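Storing a Nylon-String Guitar in a Heated House

Keep the case humidifier filled and the case latched. 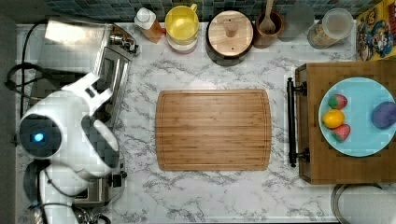

Refill it every 7 days with distilled water — tap water leaves scale in the sponge. Hang the hygrometer at the headstock end and aim for 45 to 50 percent. If the top sinks or the fret ends feel sharp, the wood is too dry. Slack the strings a half step before long storage. Sand rough fret ends with 400 grit on a flat block, along the neck, and mask the fingerboard first.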